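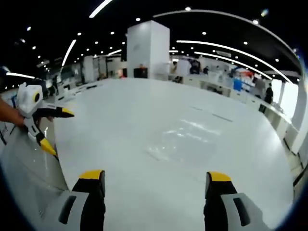
Subject: Re: Sixth form bus passes and the Detmont timetable
Posted by Nasrin Hassanpour, July, 9.40 pm

Dear all,

Thank you for the kind replies to my last message, and sorry to be slow getting back to everyone - end of term has been its usual muddle of lost jumpers and forms I swear I signed.

On 'Re: Sixth form bus passes', P. Babaei wrote:
> Does anyone know if the council is still paying for
> passes after Year 11? My daughter starts at Detmont
> College in the autumn and the letter we had says 300
> pounds a year, payable up front. Last year our
> neighbours paid 200. Is there any way to spread it?

I rang the school transport office and got through to a very patient man who went over it with me twice. The free pass stops at the end of Year 11, as we feared. The 300 is right for anyone living beyond the ring road, and 200 is still the price for those nearer in, so your neighbours may simply be on the other side of the line. You can pay in 10 instalments, but you have to ask for the form, and it isn't on the website (I looked, and then my husband looked, and then we gave up and had supper).

If your household gets help with school meals, do please apply to the college bursary as well. It is a separate form and goes to student services at Detmont, so don't send it to the council. Mrs Venis on the front desk will take it by hand if you'd rather not trust the post.

What bothers me more is the timetable. The last bus leaves 2 minutes after the final lesson ends, and anyone doing a science practical on the far side of the site hasn't a hope. I've written to our councillor and would love a few more of you to do the same, in your own words and as grumpy as you like!

Warmest wishes to you all, and good luck to everybody waiting for results,
Nasrin

Comments (3)

kesska_mum: Got the instalment form today, thank you so much. Page two needs the student's college number.

Tom R: Same trouble with the bus last year. My son ended up cycling.

P. Babaei: Bless you Nasrin, this is a weight off.

Recent on this list
Second-hand uniform sale at Kesska Primary
Re: Who is running the summer reading club?
Detmont College open evening, parking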